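Chapter 4
Timing and the Short Joke

4.1 Scope of this chapter

Chapter 3 dealt with the structure of the one-line joke on the page. This chapter deals with its delivery. The unit of study is the spoken joke of 47 words or fewer, told by a single performer to a seated audience. Longer forms, including the anecdote and the shaggy dog story, are left to Chapter 7.

A short joke has two working parts. The set-up gives the listener enough information to form an expectation. The punchline supplies a second reading that fits the same words. The gap between the two is called the turn, and most faults in delivery can be traced to it. A turn taken too early leaves the expectation half formed. A turn taken too late lets the listener reach the second reading first.

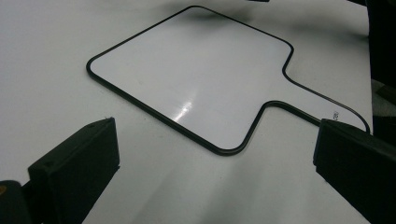 Three terms are used throughout. The beat is a silence placed by the performer before the punchline. The lag is the interval between the last word of the punchline and the first audible laughter. The tail is the period in which laughter falls away and the next set-up may begin. Beat and tail are under the performer's control to differing degrees; the lag is not.

4.2 The Rodau recordings

Many of the worked cases in this chapter come from the Rodau recordings, a set of 1048 short jokes told in small clubs and halls. Of these, 900 were judged clear enough to measure. The remainder had overlapping talk or microphone noise and were set aside. A further group of 302 jokes, told twice by the same performer to different audiences, is analysed in Section 4.5.

Silences were marked by ear and then checked against the waveform. Readers who learned the Hirvonen notation in an earlier course should note that it counts an intake of breath as part of the beat. The practice here is to exclude it, and beats quoted in this chapter are therefore slightly shorter.

4.3 Placement of the beat

The simplest case is a joke in which the punchline is a separate sentence. The beat then falls at the full stop, where a pause would be expected in ordinary speech, and the listener has no reason to treat it as a signal.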